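Notes for the Flurkau evening - Jan 25, 2018 - Brayan Echeverri

Slide 1. Say hi, thank Bundwood for the room. Ask who has ever stayed in a line just because other people were in it. Wait for hands! Then start.

So tonight I want to talk about why we copy each other. Copying is cheap. If I don't know which cafe is any good, the full one is a decent bet, and I didn't have to eat a single bad lunch to find that out. Our ancestors did the same thing with berries (pause, the berry line usually gets a laugh).

Slide 2.

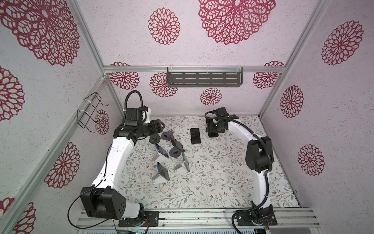 Phones and phone stands between two robot arms.

Now the Bech study, which I love. We had 558 people guess how many beans were in a jar. The real number was 1000. Half of them guessed alone, and the other half saw one stranger's guess first - and we'd made that guess up. It was 350, way too low. You'd think people would shrug it off, right? They slid toward it anyway, even the ones who told us afterward that they'd ignored it completely.

Slow down here. Last time in Jakness I rushed this bit and got three questions asking me to repeat it.

Slide 3.

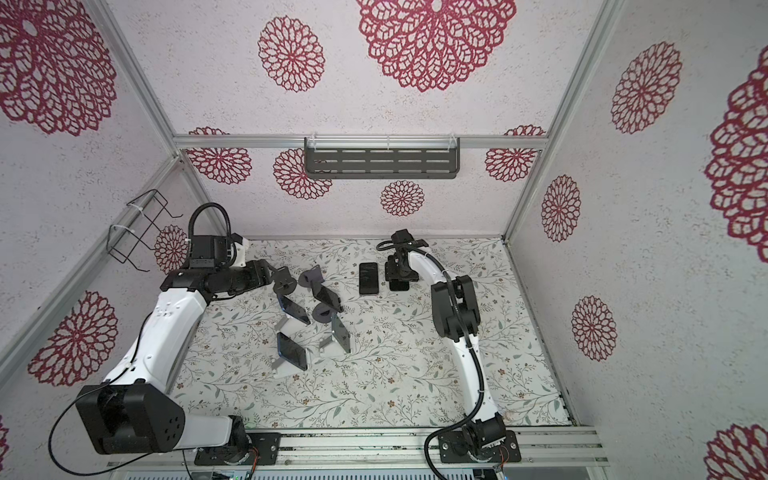 What I wanted to know next was whether it matters who the stranger is. We ran a smaller group in November, just 33 people, so please don't go quoting me on it. We told some of them the guess came from a kid. They still moved, only less. Tell them it came from someone who works with beans all day and they moved a lot more (yes, we had to invent a bean job).

If there's time, do the clapping demo. If not, skip to the reading list and take questions. Repeat each question into the mic, the back rows can't hear.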